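My old feature phone finally gave up in October, after the hinge cracked and the 2 key stopped responding. I replaced it with a Trinow, mostly because it was on the shelf at the shop in Trakcombe and I needed something that afternoon.

It has a 2495 mAh battery, which is a lot for a phone with a screen this small. I charged it when I got it home and didn't plug it in again for eight days. I make a couple of calls a day and send a few texts. The radio uses more power than anything else on it.

Moving my contacts was the slow part. The old phone would only save 200 of them to the SIM, and the other 17 were in the phone's own memory with no way to export them. I typed those in by hand, which took most of an evening on a number pad.

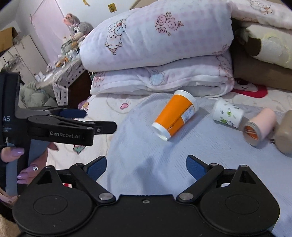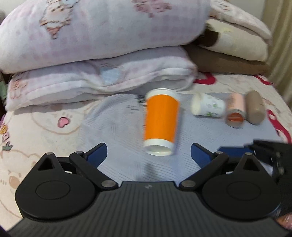
Şengül Kahraman wrote to me after my last post to say that she had the same trouble going from an Ivell to a Trinow, and that the fix was to send each contact as a text message and save it at the other end. She also said the Trinow drops accented letters when it reads an older SIM, so her own first name came through with two blanks in it. I checked mine and found the same thing – Sarıgül, the garage I use, had turned into "Sar g l".

I fixed that one by hand too. The accented letters are there if you hold down the key long enough, so the phone can show them fine. It just can't read them from the card.

The alarm is loud and the keys are a decent size. The browser is too slow to be worth opening, and I've moved it off the main menu. I'm still looking for a way to turn off the startup tune.

Recent posts
Keeping two SIMs in one phone
Texting on a number pad again
What I did with the old Ivell charger
Radio reception on the coast road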